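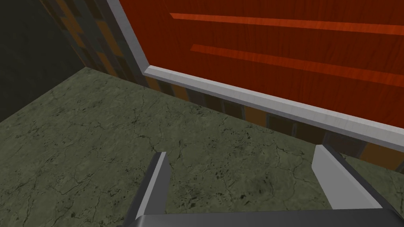 Clundidcombe's old corn exchange opens its doors again on February 29, 2020, and if you have ever danced, voted or bought a raffle ticket in there, you are warmly invited to come along and see what has been going on behind the shutters since November.

The hall has been closed all winter while the roof was patched and the heating replaced, and regulars have missed it more than they expected to. The Thursday-style tea dances moved to the school gym, which was kind of the school but rather echoey, and the choir has been squeezing into Nelly Sotelo's bakery after closing time - warm enough, she says, though the altos had to stand next to the bread racks.

Edvin Moen, who has looked after bookings at the exchange for 14 years, said he had taken 178 calls asking when it would reopen. "I started answering the phone with the date," he said. "People didn't even get as far as hello."

The afternoon begins at 4 with music from Huaranga, the folk group led by Teófilo Castaño, who learned most of his tunes from his grandmother and is happy to teach a few steps to anyone willing to try. There will be soup, cake and a table of old programs and posters that Nelly Cusi has been sorting through at home, including one for a spelling contest that several people in town still claim to have won. If you have any of your own tucked away in a drawer, she would dearly love to borrow them - just write your name on the back in pencil.

Entry is free, but seats for the evening concert are limited to 100, and tickets can be picked up from the bakery during the usual hours. Parking behind the exchange will be kept for those who need it, so please walk if you can. The choir goes back to its regular rehearsals in the upstairs room the following week, and new voices are welcome, especially tenors.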